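Likberg sorting project – progress report for March

To Ryszard Śliwiński, from the sim side of the team

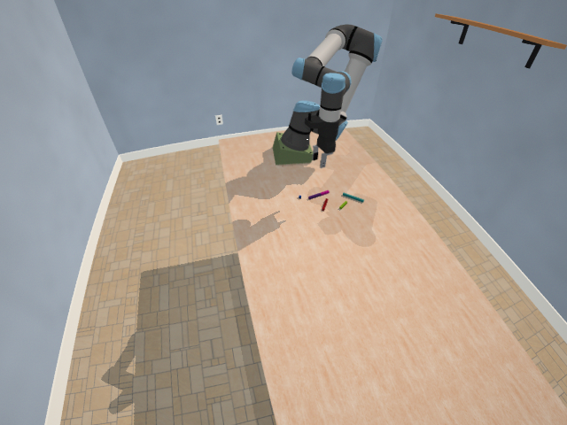
Where we're at

Hi Ryszard, you asked for something a bit more readable than last time, so I've kept the tables out of it and put them in the shared folder. If you only have time for one paragraph, make it this one. The simulated training set is finished, the first policy trained on it picks up thin sticks far better than our old one did, and I'd like to shift some of the remaining budget from rendering to real-arm time. The reasons for that are further down.

We've been working on small, skinny things lying close together, because that's where the old method fell over. A cube in the middle of a bare table was never much of a problem. Give the arm a few coloured sticks at odd angles, some nearly touching, and it would go for the gap between two of them or close its fingers across the long side and push the thing away. The Tralville people saw exactly the same with their parts trays, which is why they wanted in on this in the first place.

What we changed

The old set had one room, one table and one set of lights. I built that one myself, so I can be rude about it. The new set swaps nearly everything between episodes: wall colour, floor, table surface, where the sticks land and which colours they come in, and above all the light. Shadows are the big one. We now throw shadows over the table from things outside the camera's view, some with quite fussy outlines, so the policy sees plenty of dark shapes that aren't objects and can't be picked up.

I was nervous about that last bit. My worry was that we'd make the pictures so messy the policy would need twice the data to learn anything. Zawadzka argued for doing it anyway and I lost the argument, and I'm glad I did – when we trained the same network with the fussy shadows switched off, it was noticeably jumpier near dark patches and would often hover over one before moving on.

The final set is 2100 episodes. Each starts with the arm parked above the table and the gripper empty, and ends either with a stick lifted clear or with a time-out. We kept the time-outs in and labelled them as failures, which the training code now makes use of.

The grasp angle business

The other change is duller to look at but probably matters more. Before, the policy picked a spot and then an angle, as two separate guesses. For a thin stick those two guesses have to agree or you miss. We now have it predict both ends of the stick first and work out the grip from those. It's a small change in the code and it took me an embarrassingly long time to get right, mostly because of a sign error that flipped the gripper for any stick leaning past vertical. If you remember me being grumpy at the Monday catch-up, that was why.

Short sticks are still harder than long ones. With a long stick the two ends are far enough apart that a small error in either doesn't do much to the angle. With a short one the same error can swing the gripper right round. The tiny pieces are worse again and I wouldn't claim we've solved them. Sometimes it treats them as a stick seen end-on, which is a fair guess, I suppose, but leads to a silly grip.

How we tested it

We held back 300 layouts that neither policy had trained on, and ran the old and new ones on the same layouts with the same starting pose. The new one did better on every stick length we tried. The gap was widest where sticks lay close together at different angles, and narrow enough on widely spaced ones that I wouldn't read much into it. Full results are in the folder, broken down by length and spacing, with the failures listed by type.

A caution, so it doesn't get lost when this goes upstairs: all of that is simulation. Our sticks are perfectly rigid and they don't roll quite the way real ones do. I've tuned the friction as well as I can from the samples Tralville posted us, but it's still a guess with a number on it.

What didn't work

We tried training on depth pictures only, hoping to skip the colour and lighting question altogether. Thin sticks lying flat barely stand up off the table, so once we added believable sensor noise they pretty much vanished. I stopped that after one proper go. It could be worth another look with a better sensor, but I don't want to spend this grant on it.

I also spent too long trying to speed up the renderer. It's a bit faster now. It wasn't worth the days I put in.

Money and time

We're on budget overall. Rendering came in under what we'd set aside, as Rutitau let us run overnight at the cheaper rate. Staff time went over a little thanks to the sign error. I'd like your okay to move the leftover rendering money across to bench time, which would give us 6 extra days on the real arm at Likberg without asking for anything new.

Next up

First job is to run the policy on the real arm with no extra training at all, just to see how bad it is. After that we'll collect a small set of real grasps and fine-tune on those. I've also promised Zawadzka a proper comparison with the shadow setting at 2 strengths, so we know how much of it we need.

One thing I need from you is a decision on the bench time before the April bookings open, as the good slots go quickly. Happy to jump on a call if it's easier to talk through, mornings are best for me.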